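4.2 Why people stop labeling their leftovers

I went into this part of the study pretty sure I knew the answer. I'd kept house with three roommates for years, and I figured people quit labeling because they ran out of tape.

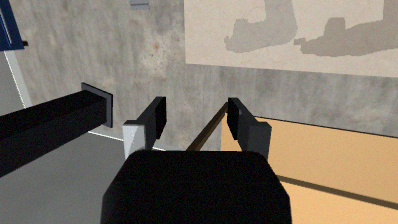 Figure 3. Two upright fingers with a gap between them, computer rendering.

So I asked. Of the 236 households in Tindilside that filled out the June survey, 80 told us they had started dating their leftovers at some point and then let it slide. Tape hardly came up! What came up, over and over, was other people in the house. One person writes "Tues soup," somebody else moves the soup into a smaller tub, and the label goes out with the old lid. After a couple of rounds of that, you give up (I certainly did).

Tharushi Sheikh and I then sat down with 18 of those 80 for longer talks, mostly at their kitchen tables, and I have to say these were the best afternoons of the whole project. Vasanthi Pisharody coded the transcripts without seeing the survey answers, and her groupings matched ours on everything except what we called "smell testers" - people who trust their nose over any date. She wanted to split them by age. I didn't, and we left them together in the end, though I've gone back and forth on it since.

Living alone didn't help as much as I'd expected, either. Solo cooks told us they simply remembered what they'd made, and then described, quite cheerfully, throwing out rice they couldn't place. I come back to the rice in Section 5.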